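Prunum: folder inventory and refiling log

README and data card, version 2
Last edited 25 Jul 2021 by Sze-wing Chang

Prunum is a small table of document folders, plus a longer table of every time one of them was put somewhere else. The folders belong to the Trandau office and live, in theory, in the low cabinet in the Swati room. The theory has a table of its own.
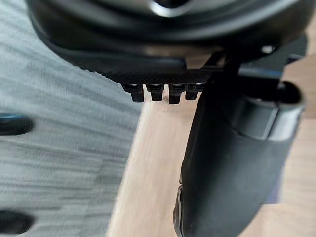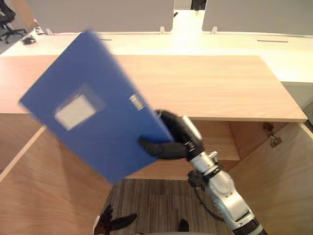 Second picture: blue folder with label window, light-wood cabinet behind.

What is in it

folders.csv – 73 rows, one per folder
moves.csv – 128 rows, one per move
labels.txt – the 15 label wordings we agreed on, one per line
notes.txt – everything that refused to be a column

Everything is UTF-8, comma separated, with a header row. Commas inside label texts are quoted. Version 1 did not quote them, and anyone who opened it in a spreadsheet will remember a folder called "Leases" filed under a cabinet called "old".

Columns in folders.csv

folder_id: Starts with F. Numbers are never reused, even when a folder is emptied and retired.
color: One word. "Blue" covers every blue. Version 1 had navy, royal, mid-blue and "the nice blue", and it took a meeting to get rid of them.
label_text: Exactly what the label says, spelling included. There is a "Recipts" and it will stay "Recipts" until someone prints a new one.
label_type: window, sticker, written_on or none. "Window" means a slip sits in a holder on the face of the folder. It says nothing about whether anyone has put a slip in.
home: Where the folder is supposed to be, written as cabinet, then level, then position from the left.
last_seen: Where it was at the last check. Same format as home, or desk, or floor, or unknown.
contents_class: Taken from labels.txt. Assigned by opening the folder and reading the top sheet, so a folder with one invoice on top of forty floor plans is an invoice folder.

Columns in moves.csv

move_id: Running number.
folder_id: As above.
from_place, to_place: Same format as home. A folder taken out, looked at and returned to the same position gets a row too.
orientation: spine_out, spine_in, flat or leaning. Leaning was added late, under pressure from the evidence.
remark: Free text. Some of it is useful.

How the records were made

All entries were typed by hand while the folders were being handled. One person read out the folder number and the place, another typed. When the two disagreed about what counted as the left of the cabinet, left was taken to mean left as you stand facing the open side. Rows entered before that ruling were corrected in February, and the ones we could not be sure of have from_place set to unknown.

The label texts were copied by eye. We tried reading them off photos first, and label holders turned out to be very good at reflecting ceiling lights.

Conventions worth knowing before you join anything

Positions are counted from the left, starting at 1. If a folder is removed, the ones to its right keep their numbers until the next full check, and then they all shift. So a change in last_seen is not proof that anyone touched the folder. Use moves.csv for that.

The top of the cabinet counts as a level. It is called top, and it was never meant to hold anything. You will find it is a popular destination.

A folder lying across two others is recorded at the position of the one underneath its spine. If there is no sensible answer, the position is 0 and there is probably a remark.

The Nenitz boxes are archive boxes and are not in this set. A folder that went into one has to_place "nenitz" and drops out of the story there.

Known problems

F031 and F032 have the same label text, the same color and, for one afternoon, were the same folder. The duplicate move has been left in and marked in the remark.

The class "General" is too large. We split it once, into "General" and "General (other)", and put it back a week later.

Empty folders are listed with contents_class blank. Blank also means nobody looked, in the first dozen rows or so. Sorry.

Orientation leans heavily toward spine_out, partly by habit and partly by way of a printed note taped up next to the cabinet. Please don't use this set to draw conclusions about how offices in general store folders. It tells you how this one does, after being asked nicely.

What it has been used for

Checking a lookup sheet, comparing two ways of ordering folders (by class, by color) and settling one argument about who had the leases. Color order looks better. Class order was quicker to search, with the exception of "General", see above.

Names and privacy

Label texts containing a person's name have been replaced with PERSON plus a number. The contents of the folders were not copied, photographed or summarized beyond the class.

Changes since version 1

Quoting fixed. Colors reduced. Level "top" admitted to exist. F058 found.

Corrections go to Sze-wing Chang, with the folder_id in the subject line. If your correction is about F058, please check notes.txt first.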